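Chapter 4
A Visit to the Workshop

Reading time: 8 minutes

Before we study how a machine can learn to hold an object, it is useful to stand near one table and watch people work. This chapter begins with such a visit. The open day was held by Codari, a small firm in the town of Trastitz, on Mar 10, 2018. The building was put up in 1882 as a grain store, and its floors have since been made level for heavier equipment. More than 500 visitors came during the day, many of them pupils from technical schools.

Our group was led by Ziad Hattar, who had prepared the demonstrations since January. He asked us to leave our bags at the entrance and to keep behind the yellow and black tape. Then he gave us a question to think about while we watched: what does your hand know about a boot that you could not explain in words?

It is a good question for this chapter. A boot has a stiff sole and a softer upper part, and the lace can lie anywhere. A person who picks it up changes the grip several times and does not notice it. If we want to teach this skill to a machine, we must first collect many cases of it being done well. In the method called Zaltesar by the firm, a person does the task with a gripper in each hand, sitting at an ordinary table. The fingers of the tool can open and close, but they cannot feel as our fingertips feel. The person must therefore work with the eyes more than usual – and this is tiring in the beginning.
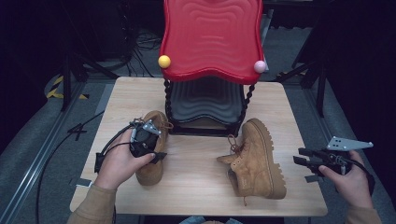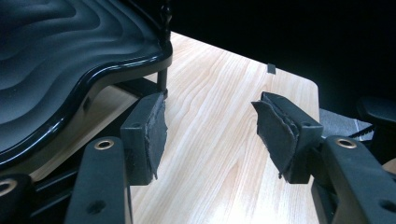

Figure 4.1. Work with hand-held grippers at the wooden table. First picture: both tools and the pair of suede boots. Second picture: the open fingers of a gripper, with worn padding on both sides.

Look at the padding in the second picture. It is torn, and a part of it folds back. Soft material on a gripper finger helps it to hold smooth or uneven things, but it also wears away with use. We will return to this subject in section 4.3, where we compare friction on new and on damaged pads.

Some visitors were allowed to try the tools for themselves. Bence Szilágyi, a student in our group, wanted to lift a boot by its collar and found that it turned in the grip each time. On his next attempt he took it nearer to the heel, and the boot stayed level. When we asked him what he had changed, he needed a moment to answer. He had felt where the weight was, he said, but he had not thought about it.

Keep his answer in mind when you read section 4.1, which deals with the centre of mass and the choice of a gripping point.

Back to top
© Zein Educational Books. All rights reserved.
Sign up for our newsletter to hear about new chapters.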